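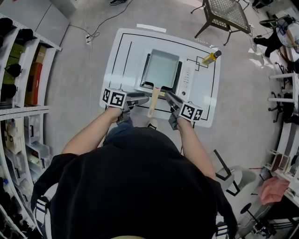 Figure 4. Two-handed approach to the pan handle during the cooktop exercise. Each hand-held gripper carries a marker cube on its side.

4.2 The cooktop exercise and how the students came to it

By the sixth week of the Handholm course, every student had recorded at least a few single-handed demonstrations, and most of them were itching for something that looked more like a real chore. We had meant to keep the class on pick-and-place for another two weeks. The students talked us out of it, very politely and over several days, and we are glad they did, because the cooktop exercise (Figure 4) became the part of the course that people wrote the most about in their notebooks and the part from which we ourselves learned the most about teaching with hand-held devices.

The exercise is simple to state. A frying pan sits on an induction cooktop in the middle of the printed mat, and the student, standing at the near edge, has to bring both grippers to the handle, take hold, lift the pan clear of the cooktop, and set it back down. We chose a pan with a square body on purpose. A round pan forgives a small turn of the wrist when it is put back, whereas a square one shows the turn right away, to the student as well as to anyone who later looks at the recording. The cooktop was never switched on in this part of the course, and we would advise other instructors to do the same until they know their group well.

Having both hands on one handle may strike the reader as an odd choice, and several students said as much on the first day. Our reason was that a handle leaves so little room. When two people-sized hands hold a pan handle, the fingers sort themselves out without any thought at all. With a gripper in each hand, one has to decide which hand goes nearer the pan, which one comes in from the side, and which one moves first, and then do it the same way again on the next try (or deliberately do it a different way, if variety is what the model needs). We found that students who had been a bit careless in the single-handed work slowed down here all on their own, and began to talk to each other about order and spacing in a way we had been trying to bring about since the first week.

Before recording, each student practiced without saving anything for as long as he or she liked. Some were ready after a couple of lifts. Others took most of the session, and we made a point of not hurrying them - a person who feels watched tends to freeze at the elbow, and the motion that comes out of a frozen elbow is of little use to a learner of any kind, human or otherwise.

4.3 Recording, checking, and the Rikus notebook

Recording was done with Bawa, the small program written for the course by Tyson Lapointe, which starts and stops each episode and asks the student for a one-line comment when it ends. We call the collected comments the Rikus notebook, after the first version of the file, and although it began as a convenience it has turned into our favorite source. "Left hand got there too early again" is a sentence that appears, in one form or another, on nearly every page. So does some version of "I was looking at the gripper and should have been looking at the pan."

Over the whole course the students recorded 943 episodes, of which 141 belonged to the cooktop exercise. After checking, 642 episodes from all exercises together were kept for training. The checking was done by the students in pairs, with each pair looking at episodes made by someone else, and an episode was set aside if the markers were lost from view for too long, if the pan was bumped before it was held, or if the student had stopped halfway to ask a question (which we never discouraged, whatever it cost us in data).

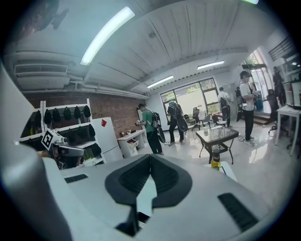
Working in one shared room had effects that we did not plan for and that deserve a few words. Students wore their packs between turns as well as during them, and so at almost any moment somebody was walking past, bending over a desk, or trying out a grasp on thin air while a neighbor was in the middle of an episode. At first we asked people to stay clear of the mat while others were recording. We dropped the rule after a week. It made the room quiet and rather stiff, and the students who were waiting their turn lost the chance to see how the others went about it. What remained was a gentler custom, proposed by one of the second-year students, that a person about to record would simply say "going," and everyone nearby would leave a bit of space.

The cost of this freedom can be seen in the recordings. The wide lenses on the grippers take in a great deal of the room, and a fair number of episodes have people moving in the background. We had expected this to trouble the Flavach model, the small network that the students trained in the second half of the course, and for the very smallest training sets it may well have done so. Once a student team had 300 episodes to work with, however, we could no longer tell from the results which teams had left the busy episodes in and which had taken them out. We would not want to lean on this too heavily, given how few teams there were and how much they differed in other ways.

Bright windows gave us more trouble than people did. Several pairs noted in their checking sheets that markers were harder to follow when the wearer turned toward the daylight, and one pair went to the trouble of repeating the same lift at different hours to convince the rest of us. Their suggestion was to turn the mat so that the student faces the inner wall for the cooktop exercise, and we adopted it for the repeat of the course in December.

A final remark on tiredness. The grippers feel light for the first ten minutes and a good deal heavier after forty, and two-handed work brings this on sooner. Comments in the Rikus notebook grow shorter toward the end of each session, and the share of episodes set aside goes up. We now ask students to put the grippers down after every fifth lift and to switch roles with their checking partner, who by then is usually more than ready to have a go.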